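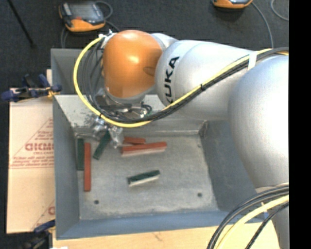
*Red and green blocks in a gray metal bin.*

## Do blocks really fill up a bin?

You may have heard that blocks with flat sides fit together with no gaps. Grown-ups say it, and so do plenty of books. It sounds right. But should you believe it just because it sounds right? Let's check.

### The part that's true

Rectangular blocks have flat faces and square corners. Push two of them together, face to face, and there is almost no space in between. Try that with two oranges and you'll see daylight around the place where they touch.

So flat blocks *can* fit together without gaps. Notice the word "can." It is doing a lot of work.

### Now look at the bin

The bin at the top of this page has tall, sloping sides. Square corners don't match a slanted wall. If a block sits flat on the floor of a bin like that, its side goes straight up while the wall leans away. What's left is a space shaped like a wedge, and another block of the same size won't go into it.

You could tip a block so it leans on the wall. Then there's a wedge underneath it instead. The gap has moved, and that's all.

### What about a perfect box?

Say we have a box with straight sides, 10 centimeters each way on the inside. Little cubes that are 1 centimeter on each side would fill it exactly, and you would need 1,000 of them. Cubes that are 2 centimeters on each side would fill it too, and you would need 125.

Good so far. What about cubes that are 3 centimeters on each side? Three in a row makes 9 centimeters, and there's a strip left over that is too thin for another one. The box is a lovely box and the cubes are lovely cubes, and they still don't fill it.

And those numbers only work if somebody lines up every cube. Pour them in and they land on corners and edges, any way they like. I don't trust a sign that says how many blocks a bin will hold unless I know whether they were stacked or dumped.

### Does shaking help?

Often, yes. Shaking lets blocks slide into spaces they missed. People sometimes say that if you shake long enough, everything ends up neat. I doubt it, and you can find out for yourself.

**You will need:** a bin or shoebox, a set of blocks that are all the same size, and a pencil and paper.

1. Pour in blocks until they reach the rim. Take them out and count them.
2. Pour them in again and shake the bin gently. Add more blocks if there's room, then count again.
3. Empty the bin. Stack the blocks by hand, as tidily as you can, and count one last time.

Do the whole thing twice. If your answers change, write down both – don't pick the one you like better.

### Something to argue about

When is a bin full? Is it full when no more blocks will go in, even if there's air between them? You could pour sand into those gaps, and after that you could probably pour in some water. Ask two people and see if they agree.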